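19 December 2022, test kitchen, soup base no. 7

Made the lentil base again with the changes Shona asked for. Less cumin, and the onions were cooked longer, 34 minutes on low heat. The color is darker now and the taste is more round. I still find it a little too salty at the end. The Plonis stock powder has already salt inside, so next time I will add none before tasting.

Orsolya tried it with lemon and liked it. Cameron did not like the lemon. I keep both versions in the fridge, with labels L and N, please do not mix them.

The spice jars go back in the white cabinet with the stickers on the left door. Paora, the smoked paprika is finished, I wrote it on the order list. 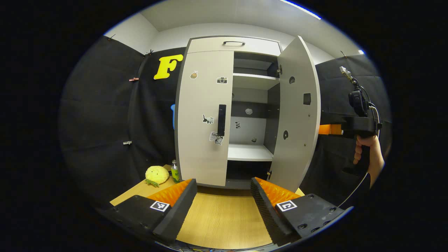
## Carrot version

- 85 g of red lentils per portion was too thick after one night in the fridge. Try less.
- Carrots roasted first, not boiled. Better smell, but four of them had burned edges and I took these out.
- Blended only half of the pot. Keep this.
- Ginger: I forgot to weigh it. Must repeat.

Lærke wants to taste both before we send anything to Balham. In February we need the final recipe, also for freezing.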